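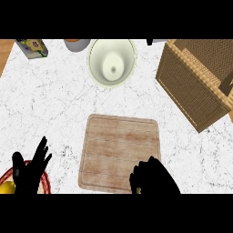

Home Notebook Jigs Finishes Timber log Contact

Print this page | E-mail this page

2023-07-10

Finish tests, second round, and the glue-up problem

Humid in the shop again. Dehumidifier bucket was full when I got in, so it had shut itself off at some point overnight. Emptied it and left the big door closed until lunch. Hygrometer by the bandsaw read high all morning but I don't trust that one. Need to salt-test it.

Weights first. The maple control blank was 717 g on the bench scale, same as last reading, so I'm calling it settled. The beech blank from the Plalcombe yard was 1,128 g and is still losing a little each time. It stays on the sticks. Rin wants to start cutting it and I said leave it alone until two readings match.

Oil samples

Six offcuts of maple, all from the same plank, all sanded to 220 by hand, raised with a damp rag, knocked back once. Two got the Zemon hardening oil straight from the can. Two got Zemon cut with citrus solvent, half and half for the first coat, full strength after. Two got plain mineral oil and then the beeswax mix.

The straight Zemon samples are slow. First coat was still grabbing at a paper towel the next day. I think I left too much on. The can says wipe off after twenty minutes and I probably gave it closer to forty, I was on the phone with the filter people. The thinned ones were dry to the touch the next morning and took the second coat evenly, except for one patch near the end grain of sample 4 that went dull. Could be glue contamination from the bench. Marked it in pencil on the back.

The mineral oil pair look the nicest right now and will look the worst in a month. We know this from February. Keeping them in the test anyway for the comparison.

Wax mix this time was 300 g of mineral oil with the beeswax grated in. Melted in the old glue pot, water not boiling. It set harder than the last batch and I had to warm the tin to get any out. Less wax next time. I didn't write down how much wax I put in, which is stupid, but it was what was left of the block.

Stain tests to follow: coffee, red wine, beet juice, turmeric, one hour each, wiped with a damp cloth, then again overnight. Denise has offered the beet juice. Do the turmeric last and on its own side, it got everywhere in round one and the results for wine were no good.

Glue-up

Third panel in a row with an open joint at one end. Same end every time, the one away from the window. I had blamed the clamps. Took all of them off, put a straightedge on the bars, and the blue one has a bow in it you can see from across the shop. That explains some of it. But the panel from last week was done entirely with the red clamps and it opened up too.

So checked the jointer. Outfeed table is a hair low at the back corner. Feeler gauge goes under the straightedge where it shouldn't. The knives are fine, the Wada set still has plenty of life. Shimmed the table with brass and ran two test edges. Held them together against the light: no gap in the middle, very slight gap at one end, better than before. Ran two more after snugging the gib screws and couldn't find any light at all.

Did one glue-up to confirm, five strips of maple, red clamps only, alternating over and under. Cauls waxed. Even squeeze-out along both faces. Scraped at forty minutes while it was rubbery. Left it in clamps overnight with a note on it. Please do not borrow a clamp off it.

Juice grooves

The template for the small square is wearing at one corner and the router bushing dips in. It leaves a little wiggle in the groove that takes forever to sand out. Filled it with CA and baking soda as a stopgap. Rin is cutting a new one in phenolic. Same size, same corner radius, but move the screw holes in, they foul the clamps.

Also the core box bit is burning on the end grain passes. Slowed the router down one step and took it in three passes, less scorch, still some. Cleaned the pitch off the bit, which I should have done first. If it still burns tomorrow it goes out for sharpening.

Clillier order

They have asked again about a delivery date. Current count is 223 boards sanded and waiting on finish, and we can rack around forty at a time with the fans on. I don't want to give them a date until the stain tests are in, and I told them that. Denise Staniforth thinks we should go with the thinned oil now and skip the rest of the test. She may be right, but if it fails we're sanding all of them again.

They'd also like their mark branded on the underside. The brand iron is fine on maple, too deep on the darker pieces. Try a shorter press, four seconds, on scrap. Brand before oil.

To do

- Salt test on the bandsaw hygrometer
- Straighten or throw out the blue clamp
- More paper towels, lint-free rags
- Weigh beech again
- Ask Rin Ogura where the spare router collet went
- Oily rags in the lidded can with water. Found two on the sander this morning. Lay them flat outside or put them in the can, nowhere else.
- Get more beeswax, and write down the weight

Previous entry | Next entry

Contact | Copyright the workshop, all rights reserved | Back to top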